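Skallby cherche un cuisinier ou une cuisinière pour sa saison d'hiver

Skallby est un gîte de groupe ouvert toute l'année. Nous recevons des chorales, des stages de yoga, des familles et, en hiver, beaucoup de randonneurs en raquettes. La personne qui tenait la cuisine part s'installer ailleurs et le poste est à pourvoir en novembre.
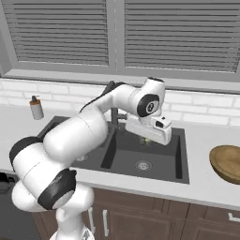 Le poste comprend la préparation du dîner et du petit-déjeuner, les commandes et la tenue de la réserve. Les menus sont libres, avec une option végétarienne à chaque repas. La plonge est partagée avec l'équipe de salle ; elle se fait dans un évier gris foncé à double bac, posé dans un plan de travail blanc, et il faut accepter d'y passer une partie de la soirée quand le gîte est plein. Les paniers pour la randonnée sont préparés la veille.

Contrat de 3 mois, renouvelable. Deux jours de repos consécutifs par semaine. Chambre individuelle sur place, repas compris. Une prime de 400 euros est versée en fin de contrat. 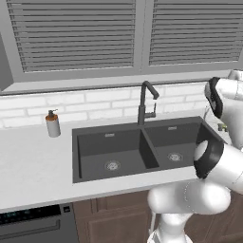

Nous demandons une première expérience en cuisine de collectivité ou en restauration, et le permis B (le marché est dans la vallée, la route est déneigée mais raide). Un diplôme n'est pas exigé. L'anglais est utile, une partie de la clientèle ne parlant pas français.

Envoyez un CV et quelques lignes sur votre parcours à Warrick Henare, responsable du gîte, avant le 22/07/2026. Joignez si possible deux menus que vous aimez cuisiner pour un groupe. Les personnes retenues seront invitées à une journée d'essai rémunérée, trajet remboursé sur justificatif.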